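おやつの棚を一段あけた話

うちの台所には、長いこと「おやつの段」がありませんでした。お菓子は見つけた場所に置く方式で、電子レンジの上、米びつの横、玄関の靴箱(!)と、家じゅうに散らばっていたんです。で、食べたいときに限って出てこない。出てこないからまた買う。11月に冬物を出そうと靴箱を開けたら、封を切っていないビスケットが3袋並んでいて、さすがに考えました。

きっかけをくれたのは、同じ棟に住むTươi Lạiさんです。夕方の4時ごろにお邪魔すると、必ずお茶と一緒に何か出てくる。かぼちゃの種だったり、干したバナナだったり、前の晩のおこわを焼き直したものだったり。「4時に食べるものは、朝のうちに決めておくの」と言われて、へえ、と思いました。わたしは逆で、4時にお腹がすいてから考えるので、だいたい商店街のパン屋バルビエ(Barbier)に走って、クリームパンを買って、歩きながら食べ終わってしまうんですよね。あれはあれで幸せなんですけど。

まねして、まず一週間、食べたおやつを手帳に書いてみました。書き出したら19個。多い。しかもそのうち半分近くは、味をよく覚えていないんです。立ったまま食べたもの、メールを打ちながらつまんだもの。覚えているのは、お皿に出して座って食べたものばかりでした。 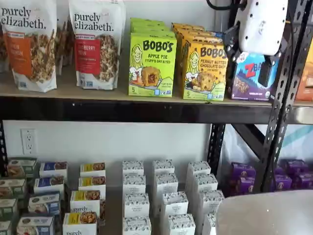 それから買い方も少し変えました。駅前の輸入食品店マヴォン(Mavon)に行くのは月に一度、夕飯のあと。空腹で行くと、グラノーラもバーもナッツも全部おいしそうに見えて、かごがすぐ埋まります。先月のレシートのお菓子の分は、413円のオーツビスケットがひとつだけ。自分でもびっくりしました。地味な茶色いビスケットで、牛乳に浸すとちょうどいい具合に崩れるんです。

グラノーラは朝食のものと思い込んでいたけれど、最近は夕方派です。小さな湯のみに三分の一ほど入れて、ヨーグルトをひとさじ。スプーンで食べると自然に座るし、湯のみなのでおかわりする気にもあまりならない。甘いものが欲しい日は刻んだ干し柿を足します。これは母に教えたら、母のほうがはまってしまって、電話のたびに柿の残りの数を報告してくるようになりました。

袋のものは、開けた日を油性ペンで書いておくことにしました。几帳面に聞こえますが、字はひどいものです。夫は最初「理科室みたい」と笑っていたのに、このあいだ自分の柿の種にも日付を書いていました。

台所の棚は、缶詰を下に移して一段あけて、そこだけを家族共有のおやつ置き場にしています。靴箱にはもう何も入れていません。いや、飴がひと袋だけ、まだあったかな。あとで見てきます。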